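7.4 Gripper does not close after a protective stop

Error 639 is shown when the arm has stopped and the Birhane gripper has not answered a close command within 2 seconds. The same steps apply in the Cirnstead simulator, where the fault should be rehearsed before anyone tries it on the cell.

CAUTION: The fingers can close without warning when the fault is cleared. Keep hands out of the gap until step 5 is finished.

1. Press Hold on the pendant. Do not use Resume.
2. Open the wrist view and check that nothing is between the fingers. If a part is still held, go to section 7.6.
3. Select Tool > Faults and write down the code. Code 576 points to the cable and is dealt with in section 8.1.
4. Select Tool > Reset and wait for the status to change to Idle.
5. Send Open, then Close, then Open again at low force.
6. If both fingers move the full distance, select Clear and restart the program from its first line.

Note: In the simulator, Reset does not return the arm to its home position. Move it there by hand before step 6, or the program will stop again with the same error.

If the error returns, leave the arm on Hold and report it to Ebise Adugna, extension 1627.
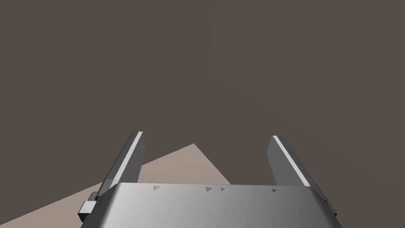 Figure 7-3. Wrist view in the simulator, fingers open, no part held.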